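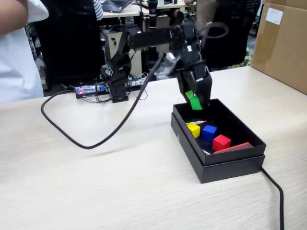

Annual egress and fire protection inspection, Ultovdale Annex, both floors and basement
Inspector: G. Gatti
Site contact: D. Veres
Report no. 2277
Started 8:10 a.m., ended 1:45 p.m.

Codes: **OK** = acceptable. **C** = correct before next visit. **C-30** = correct within 30 days. **NA** = not applicable. **NI** = not inspected.

## 1. Exits and corridors

- [x] 1.1 Exit doors open fully from inside without key or tool. **OK**
- [ ] 1.2 Exit doors close and latch unaided. **C-30**
 East stair door, ground floor, stops short of the strike. Closer is a Grasso surface-mount, oil on the body and on the carpet under it. Replace; do not adjust. West stair door latches from any position.
- [x] 1.3 Corridor width maintained. **OK**
 Clear width at the narrowest point, by the copier alcove, is 71 inches.
- [ ] 1.4 No storage in stair enclosures. **C-30**
 Folded display boards and a hand truck under the east stair, basement level. Same comment in the last report. Remove, and keep removed.
- [x] 1.5 Handrails secure. **OK**
 One bracket on the west stair was loose and was tightened by D. Veres during the visit.

## 2. Exit signs and emergency lighting

- [x] 2.1 Signs lit and readable from the corridor. **OK**
- [ ] 2.2 Battery units hold for the full 90 minutes. **C**
 Trokow unit outside Room 39 went out at 52 minutes. All others held. The date code on the failed battery has rubbed off. Replace the battery, repeat the test, and write the install month on the new one in marker.
- [ ] 2.3 Monthly test log current. **C**
 Entries missing for February and April. The March entry has a time but no initials.
- [x] 2.4 Exterior light at each discharge door. **OK**

## 3. Portable extinguishers

- [x] 3.1 Mounted, visible, unobstructed. **OK**
- [x] 3.2 Gauge in the green, pin and seal in place. **OK**
- [ ] 3.3 Service tag dated within 12 months. **C-30**
 Unit 657, basement mechanical room, was missed on the contractor's June round. Indura has been notified by the site contact. The room was locked on the day and no key was issued; arrange access in advance.
- [x] 3.4 Type suits the hazard. **OK**
 Break room unit is ABC. There is no deep fryer or open-flame cooking, so a Class K unit is not required.

## 4. Alarm and detection

- [x] 4.1 Panel normal, no trouble or supervisory signals. **OK**
- [x] 4.2 Pull stations unobstructed. **OK**
- [ ] 4.3 Detector heads clean and uncovered. **C**
 Dust cap left on the head above the second-floor landing, apparently from the ceiling painting. Cap removed during the visit. Have this head function tested; a visual check is not enough.
- [x] 4.4 Horns audible in restrooms with doors closed. **OK**
 Basement restroom is audible but faint. No change from last year.

## 5. Electrical

- [x] 5.1 36 inches clear in front of panels. **OK**
- [ ] 5.2 Panel directory complete and legible. **C**
 Panel B, circuits 14 through 18, are marked "spare" in pencil. Circuit 16 feeds the basement sump pump. Correct the directory and fit a lock-on clip to 16.
- [ ] 5.3 No extension cords used as permanent wiring. **C-30**
 Cord run above the ceiling tiles to the second-floor water cooler. Disconnect. A receptacle on that wall needs a permit.
- [x] 5.4 GFCI receptacles trip and reset. **OK**

## 6. Fire doors and penetrations

- [x] 6.1 Labels present and not painted over. **OK**
- [ ] 6.2 Doors not wedged or tied open. **C**
 Rubber wedge at the file room door. Occupants say the door is heavy to open with a cart. Fit a magnetic hold-open released by the alarm, or leave the door shut.
- [ ] 6.3 Penetrations sealed with a listed material. **C-30**
 New data conduit through the north basement wall, gap on both sides, loosely filled with mineral wool and no sealant.
- [ ] 6.4 Dampers accessible. **NI**
 Carried over from last year. Ladder access requires the mechanical room key; see 3.3.

## 7. Outside

- [x] 7.1 Address visible from the street. **OK**
- [x] 7.2 Fire department connection capped and clear. **OK**
 Shrub on the left side should be cut back before the growing season.
- [ ] 7.3 Dumpster 5 feet or more from openings and eaves. **C**
 Measured 39 inches from the loading door. It rolls on the slope. Paint a box and add a wheel stop.

## Follow-up

Written confirmation is required for every C-30 item, with a photograph for 1.4 and 6.3. Invoice copies are acceptable for 1.2 and 3.3. Items 3.3 and 6.4 can be closed on one visit if the key is available. D. Veres to propose a time, mornings preferred.

Received by: D. Veres
Copy left at front desk: yes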